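From: Garnet Perron
To: Stoncombe Woodwork List
Date: 18 April 2021
Subject: Re: [Stoncombe] Flat board for small blocks, edge-glued maple or ply?

On the Stoncombe list, M. wrote:

> I have a bag of coloured plastic shape blocks, the small kind, and I want
> to make a board for the kids to set them out on. The table they use now has
> a textured top and the narrow ones fall over if you breathe near them. I was
> going to buy a piece of birch ply and call it done, but my neighbour has
> given me a stack of maple offcuts and it seems a shame to burn them. They
> are all different widths. Has anybody glued up something like this and had
> it stay flat? Also what do you put on it for a finish? I don't want it
> slippery and I don't want it to smell.
>
> Second question, do you fix it down or leave it loose?

Use the maple. I have made four of these now and three are still flat. The fourth I will get to.

Offcuts of different widths are fine. Rip everything to the same thickness first with a bit to spare and don't fuss over the widths. If you have one very wide piece I would rip it down the middle and turn one half over, but that is habit as much as anything. Joint the edges, lay the strips out dry on the bench and shuffle them until you like the look. Maple from different trees won't match for colour, so you will get lighter and darker bands whatever you do. I stopped trying to hide that. You will also find small dark specks here and there in the offcut pile. They sand flat like the rest and I leave them in.

Glue up in two halves if your clamps are on the short side, then put the halves together the next day. Cauls top and bottom, waxed or covered in packing tape. I use the ordinary yellow glue from Sawatzky because it is the one the hardware store carries. Scrape the squeeze-out when it goes rubbery. If you leave it overnight it will take chips out of the face when you knock it off, and I have a board in the shed that shows it.

The one that warped was my own fault. I finished the top, ran out of time and left the bottom bare, then stood it against the wall beside the wood stove for most of a winter. It cupped enough that a cylinder would roll off it if you laid it on its side. Both faces get the same number of coats, every time, and store it lying flat or standing clear of the wall.

For flattening, I ran the first two by hand and the others through the drum sander at the Vuvbridge shed (bring your own abrasive, they are particular about it). My planer won't take anything that wide. Finish at 180 grit. I went finer on one board and the blocks skated about on it.

Finish is two thin coats of water-based matte, with a light rub between them. It doesn't yellow the maple much and the smell is gone in a few days. Oil looks nicer for the first month. After that it picks up every grubby hand, and on pale wood you will see it.

As for fixing it down, it depends what is underneath. On a kitchen table, leave it loose with a bit of non-slip mat under it. On a bench you can do better. If anyone has a perforated metal top, the holes give you somewhere to put a fence or a stop, and you needn't drill the board at all. I would not screw through maple into metal without slotting the holes — it will want to move across the grain with the seasons and the screws won't let it.

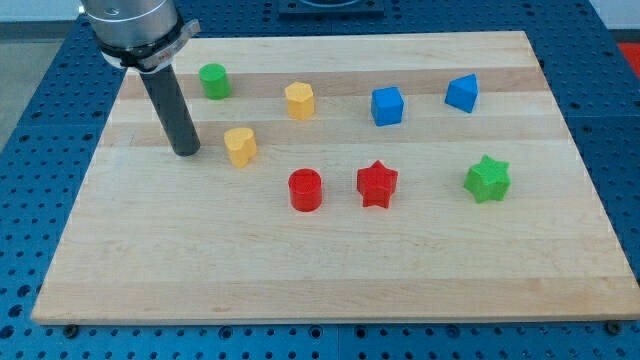 Maple strip board on the blue perforated table, blocks set out on top.

You can see the banding I mean, and how well the colours show up on the light wood. That is the other argument against a dark stain, which somebody suggested the last time this came around. Blue and green get lost on walnut. The heart and the one with the roof-shaped top are the two the younger ones go for, so if your bag has spares of those, keep them back.

On size, I make mine bigger than I think I need. Kids spread things out, and a board that only just holds the set turns into an argument about whose block is on the edge. Ease the top edges with a block plane, just enough that they don't bite. A heavy roundover looks tidy but you lose usable surface all the way around.

My offcuts came from Wakar. They had a bin by the loading door last time I was there, sold by weight, and you are allowed to dig. Bring gloves.

If your neighbour's maple has been sitting in an unheated garage, bring it inside for a couple of weeks before you joint anything. I have the long clamps until June if you want to borrow them.

Garnet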